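Topic: Wet wipes leaving residue on oiled table tops
Board: Surfaces and Finishes

bovar_8
I refinished a beech table with Ziner hard oil in May, two coats, 24 hours between. Since then every clean with a wet wipe leaves a dull film that only shows in low light. Plain water on a cloth leaves nothing. Is the oil under-cured or is it the wipe?
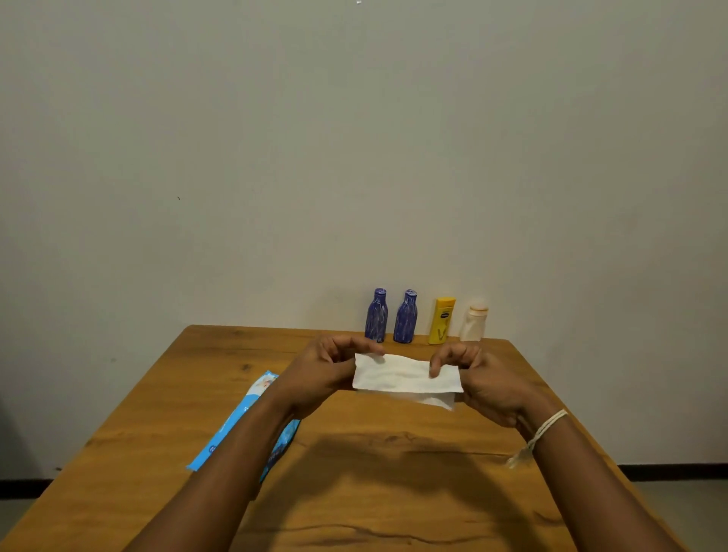
pavlow
Surfactant residue is the usual cause. Most wipes carry a non-ionic detergent and a preservative, and neither evaporates. Open the wipe out and pull it taut between both hands as above, then lay it down flat. A bunched wipe releases its liquid in one spot and you get tide marks. Follow with a damp cloth, then a dry one.

yu3322
Disagree. Flat or bunched makes no difference if the oil has cured. Hard oil needs weeks to cure, whatever the tin says. I'd leave it alone until then and use water only.

bovar_8
It has had weeks. The film also turns up on glazed tiles, so I doubt it is the oil.

pavlow
Then it is the wipe. Same thing happens on plastic, where you can see it sooner. Try one on a dark bottle and let it dry. 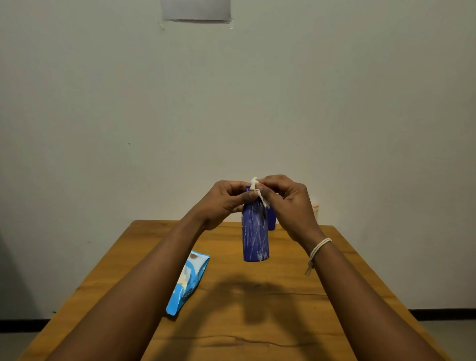 Blue bottle, wipe held at the neck.

yu3322
Plastic proves little. It doesn't absorb anything, oiled beech does. You are comparing two different surfaces.

pavlow
The tiles don't absorb either, and he has the film there. The test is for the wipe. It says nothing about the wood and I didn't claim it did.

ziner_user92
Fold matters more than either of you allow. I fold to a pad, use one face, turn it, use the next. Once a face has picked up grease it only moves it about.
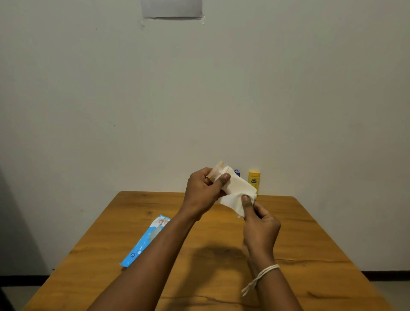
Folded, held between both hands.

bovar_8
Tried the tile again with a rinse after. No film. Will do the table tonight — water first, then dry cloth.

yu3322
Go with the grain, and keep it off the end grain.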